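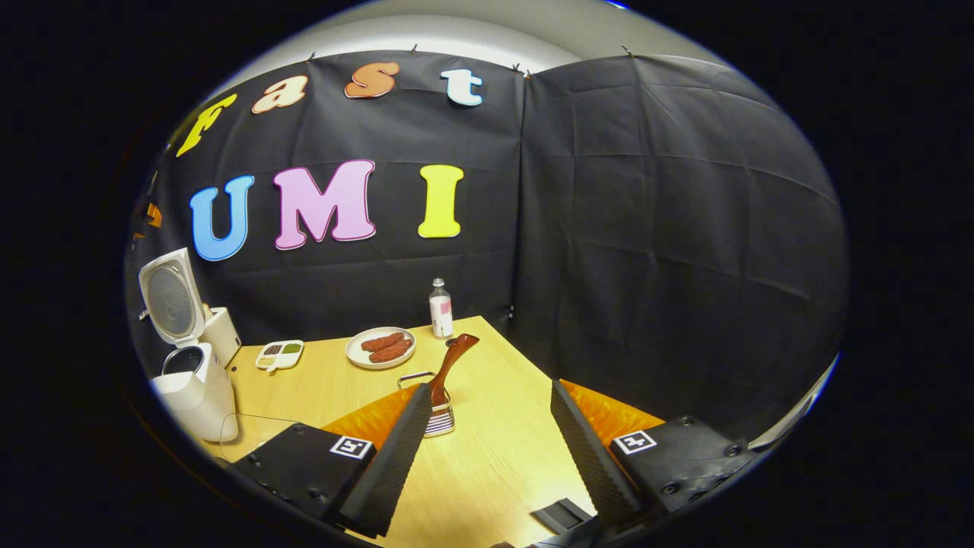 Dark cloth hung in two panels, with small metal clips along the top.

Sisa: a table of fabric remnants

Version 2, January 5, 2020
Maintained by Nikau Cartwright

Sisa is a small table of fabric remnants, the short pieces left at the end of a roll. I started it when I was buying remnants for curtains and could not compare prices between shops. One shop sells by weight, another by length, a third puts everything in a basket with one price. The table brings all of them to the same units.

What is inside

The records come from 41 shops and market stalls. Each row is one piece of cloth as it was offered for sale. The download has 4 files:

pieces.csv — the main table, one row for each piece
shops.csv — type of shop and how it sells remnants
fibers.csv — the spelling of fiber names used in the main table
changes.txt — what is different from the first version

Columns in pieces.csv

piece_id: text, never used again after a row is deleted
shop_id: matches shops.csv
length_cm and width_cm: measured on a flat table, cloth not pulled
fiber: as written on the label, or "unknown"
color: one plain word
edge: "selvage", "cut", "hemmed" or "mixed"
price_unit: the unit the shop used before conversion
price_per_m2: calculated, not typed by hand
joined: "yes" if the piece was already sewn to another one
notes: free text

How the data was collected

I asked permission in every shop before measuring. When the seller did not want prices to be published, I kept the size and left the price empty. Please do not fill these cells with an average. An empty price means that the shop said no, and it is not the same as a free piece.

The Chaturvedi rows were copied from a paper stock book and I did not measure these pieces myself. The widths in that book look like the full roll width, so they are possibly too large for pieces with a cut edge. You can find them by the prefix CH in piece_id. The Zarnine rows were measured again in October after I found that the first tape had stretched.

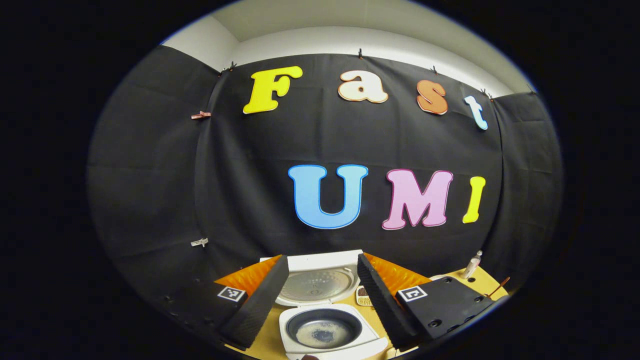

The joined column is the one that people ask me about most. It describes sewing only. Pieces which were pinned, clipped or laid one over another count as separate, even if from some distance they look like a single cloth. A black backdrop where the back panel overlaps the left panel would need a closer look at the seam before I write "yes", and small clips along the top edge would tell me nothing about it. If I could not check the back side, I wrote "unclear" in the notes and left joined empty.

Known problems

Black and very dark blue are mixed up in some rows, mostly in shops with yellow lamps. Knitted cloth is hard to measure flat, and a second measuring often gives a different length. Velvet is almost missing, because few shops had it.

Loading

All files are UTF-8 with a comma between fields and a point for decimals. Read piece_id and shop_id as text, or your program may remove the zeros at the beginning. If you use the Sekel spreadsheet template, import fibers.csv first — the drop-down list depends on it.

Use and corrections

You may copy and change the table for any purpose if you keep my name and the version number. For a correction, please send the piece_id, the column and the new value. Photos of labels are welcome when the fiber is "unknown".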